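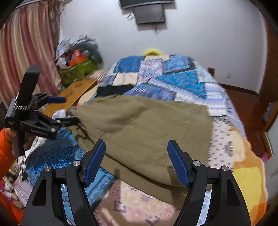
Quick update on the Rinport rooms for April, sorry its short, full numbers to follow. Clothes sorting is the slow part, as expected. We now do it on the bed in every room, nothing goes on the floor – in this one that means the patchwork quilt, with a folded black cloth and the khaki piece next to it still crumpled. The woven bag behind the bedside board is piled up high with clothing and other bits, orange box near the top, and all of that still has to be gone through. Same story in most rooms.

4 min read

Where we are: 22 rooms finished out of 83. Plan said more by now. Lost time on the Vrettos building, keys came late and then the lift was out. Caught up a little since. Rusier side is fine, on schedule, no complaints from tenants that I know of.

Money. Storage bags cost more than budgeted, the cheap ones split. Switched suppliers to Nistton, better quality, delivery takes seven days so we have to order ahead. Have spent some 80 percent of the supplies line, will need to move a bit over from transport – please confirm thats ok before I place the next order.

Staffing. Pui-shan Yen is running the mornings now and has rewritten the sorting sheet. Keep, wash, mend, give away. Tenant decides, we only fold and label. Goes quicker when the tenant is in the room, so we've stopped booking visits before 9 am, too many people were not up.

Still open:
– shelving for the small rooms, quote not in
– laundry slots, two machines for the whole floor is not enough
– what to do with the give away pile, the shop can't take any more untill next month

Next report will have the room by room table. Call me if the transport thing is a problem.

3 comments
5 shares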